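Keeping a Small Workbench Clear
Speaker notes, Friday session, 10 minutes 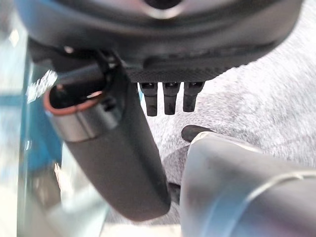 Start with the rule we use at Venby: one job on the bench at a time. Ask who has more than one open at the moment. Wait for hands.

Slide 2. The Rangel bench before we changed anything. We wrote down every item left out at closing for a month. Roughly 300, mostly cables, drivers and tape. Don't read the list out.

Slide 3. What we did. Small parts went into 16 lidded trays, labels on the front. Cables are coiled and hung by length. Anything without a home by noon goes in the gray bin by the door.

Mention that the Brorkley shop tried deeper drawers first and went back to trays. Skip this if running late.

Slide 4. Cost. 36 dollars for trays and hooks. The labels we already had.

Slide 5. What still goes wrong: chargers, and half-used rolls of tape. Sakum keeps tape on a rod under the shelf. We have not tried it yet.

Questions. Pass the sample tray around and get it back before the break.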